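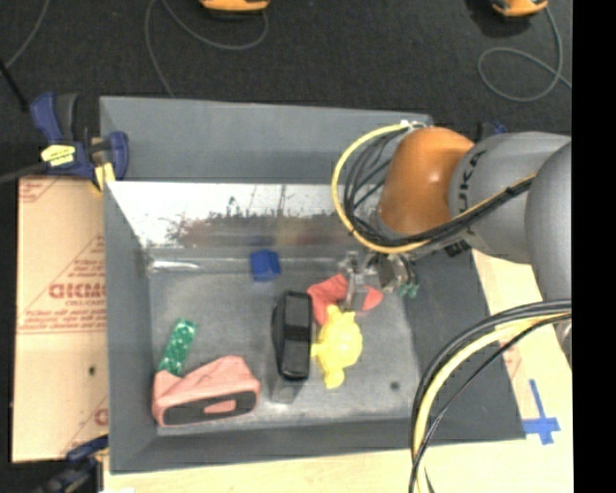
How long should a print stay in the wash tray?
Fiber-base paper needs 40 minutes in running water. Resin-coated paper needs four.

Section 6: Washing and drying prints

1. Connect the hose to the inlet on the Skodent 129 print washer and open the tap halfway.
2. Let the tank fill until water runs from the overflow.
3. Slide one print into each slot, emulsion side facing the inlet.
4. Start timing when the last print goes in. If you add another print, start the time over.
5. Lift the prints out by two corners and squeegee the back first.
6. Lay fiber-base prints face down on clean screens overnight.

Note: Prints toned in selenium go through the full wash again.

Caution: Keep the water below 100 °F. Warmer water softens the emulsion, and it will mark at the slot dividers.

Replacement dividers are sold in sets under part number 1269.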